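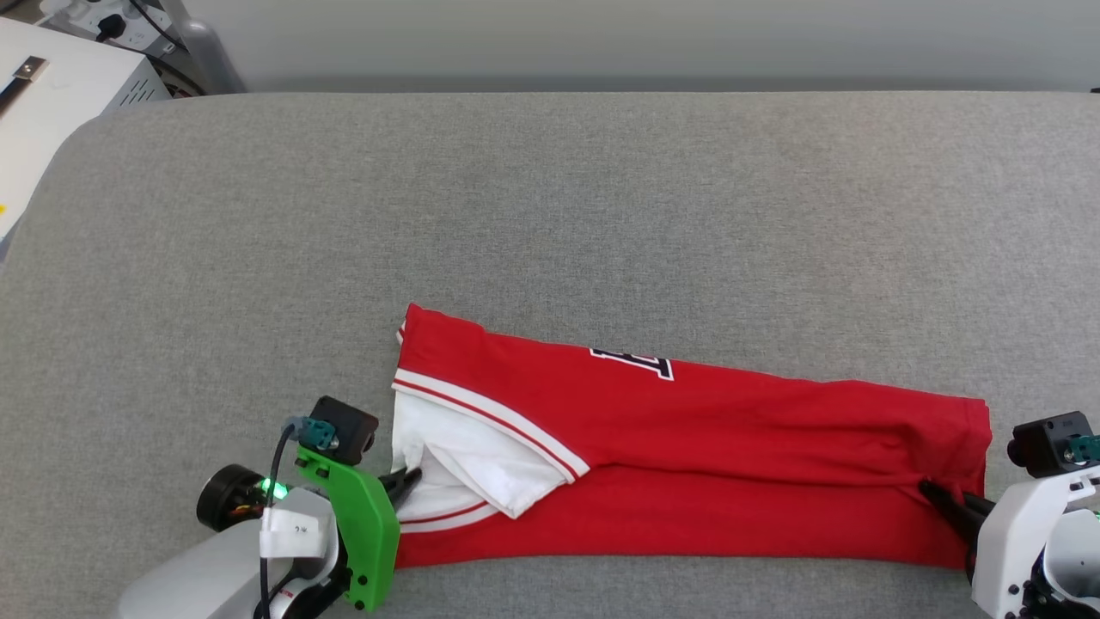 The second half of the equipment budget is the main subject of this report, as it was agreed in July that no further orders would go out until we knew what the first bench needed. The Banik bench has now been in use long enough to answer that. Most of what we want to buy is small. Wrist cameras are at the top of the list. Each arm carries one above the gripper, and when the bench is working on a folded jersey with both grippers on the cloth, those two cameras give us the close view of the fingers and the fabric that we rely on for checking grasps. We hold no spare for either side. If one fails, the bench stops until a replacement arrives, and the last delivery took 6 weeks.

Spending to date

The arms, the table and the workstation were all paid for from the first installment, as planned. We went over on shipping and under on mounting parts, and the two nearly cancel out. At the close of this period 76 percent of the Sornulberg equipment grant has been spent or committed. The storage line has not been touched. We had expected to need a second disk array by now, but the recordings are smaller than we estimated and the existing one will last until summer.

Consumables have cost more than we allowed. Gripper fingers wear at the tips and we replaced them more often than the supplier's schedule suggested. We have raised that line for next year and lowered travel to match.

Garment work
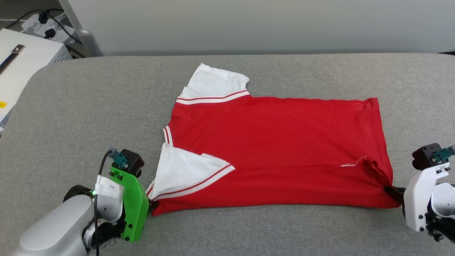 Shirts and jerseys were added to the task list this period, after the towel work was signed off. They are harder to plan for, mainly on account of the sleeves, and they affect what we buy. A folding run on the red shirt with white sleeves shows the problem well enough. One sleeve is folded in over the body, the other still points out at the top, and each gripper has hold of a lower corner. The current fingers are fine for a corner like that. They are less good at picking up a single layer from the middle of a garment, and for this we would like to try a softer finger from Bråten. A trial set costs $585 and fits the mounts we have. We ask that it be charged to the unspent storage line.

We also need more garments. The present stock has been washed and refolded many times and the cloth no longer behaves like new. Secondhand shirts in mixed sizes would do, and the cost is minor.

Second bench

The original plan had a second bench installed at Orkudberg by spring. We now recommend waiting until the finger trial is done — about 5 weeks from delivery — so that both benches can be fitted the same way. The quote for the arms can be held at the current price if we confirm in writing. Floor space and power at Orkudberg have been checked and are adequate.

Decisions requested

Approval to move the cost of the trial fingers from storage to equipment.
Approval to order one spare wrist camera and cable for each side.
Agreement to delay the Orkudberg order until the trial results are in.

A reply by 22nd December would let us place the camera order before the supplier closes for the holidays. The updated budget sheet is attached.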